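Plutemier Opens Orders for the Mandix Hand-Held Gripper Kit

DRORITZ, Aug 16, 2021 - Plutemier is happy to announce that the Mandix kit, a pair of hand-held grippers for recording how people do table work, is now open for orders. The kit lets a person show a job with their own two hands, at a normal table, and come away with a recording that can be used to teach a robot arm the same job. It has been in daily use at our Droritz workshop since March, and we're very glad to be able to send it out to other labs and small shops at last.

Anyone who has tried to teach an arm by steering it with a joystick knows how slow that gets. Simple things like turning a block over or sliding a sheet to one side can eat up a whole morning. With Mandix you hold the grippers and do the job. Your wrists already know how to tilt, and your elbows stay out of each other's way without any planning at all!

Each kit comes with 2 grippers, one for each hand, along with straps, cables, spare finger pads and the recording software. The grippers are sold as a left and right pair, and the straps adjust for small hands as well as large ones. We spent a lot of time on the straps (more than on any other part, if we're being fair to the people who sewed them) and they can now be worn through a long session without pinching.

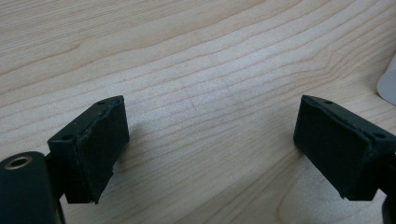
Finger pads were the other big topic during testing. Early users asked for something softer than bare plastic, so Mandix fingers are faced with foam. It gives a little when it closes on an object, and it forgives a hand that comes in at a slight angle. Foam does wear, of course, and the pads are meant to be replaced. A set can be swapped in a few minutes with the tool in the box, and Plutemier will sell them separately in packs of 8 sets.

The wide opening between the fingers was also a direct request. People wanted to pick up mugs and boxes as well as small parts, and the first test version was too narrow for that. Opening it up meant moving the mount outward and making the body a bit bulkier on one side. Our testers took the trade gladly, and so did we.

The fingers are shaped to match the ones on the robot version of the gripper, which is sold by our partner Chiriac. A job shown with the hand-held pair can be played back on arms fitted with the Chiriac version, with the same fingers meeting the object in the same way. Labs that already own other grippers can ask for the mounting drawings and make their own adapter. Several of our test users went that way and were up and running within days.

Setting up a recording station takes one table and a bit of clear floor. There is no cage and no special room. We suggest a plain tabletop without a strong shine, soft light from more than one side, and sleeves that aren't so loose that they drag over the work. Cables run back along the arm, and a bit of slack at the elbow makes a big difference to how free the hands feel.
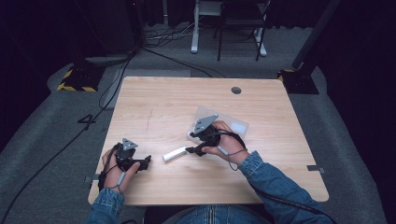 New users get comfortable quickly. In our own sessions, most people needed about 2 hours before they stopped thinking about the grippers and started thinking about the job. Picking up flat, thin things takes the longest to learn. Blocks and cups come easily, and two-handed jobs, where one side holds steady while the other works, are a real pleasure once the habit is there.

The software keeps each attempt as its own clip. Bad takes can be dropped right after they happen, before anyone has forgotten which one it was, and notes can be typed in between clips. Everything is saved in open formats to a local drive. There is no account to sign up for and no monthly fee.

A few limits are worth knowing. This version of Mandix is wired, so it belongs at a table and isn't made for walking around a building. It does not report how hard the fingers are squeezing. It should be kept away from water and from food that will be eaten. A wireless version is being worked on at Droritz, but we have no date for it and would sooner take our time with it.

The Mandix kit costs 2000 dollars per pair, with shipping charged separately. Schools and public labs may borrow a pair for two weeks before deciding. Orders and loan requests can be placed through the Plutemier website, and kits go out in the order the requests come in. The printed guide is included, and a longer version with practice jobs for the first week can be downloaded free of charge.

About Plutemier
Plutemier designs and builds tools for teaching robots by hand. Its workshop is in Droritz, in a former saddle factory dating from 1877, where all Mandix kits are put together and checked before shipping.

Press contact: Plutemier press desk, Droritz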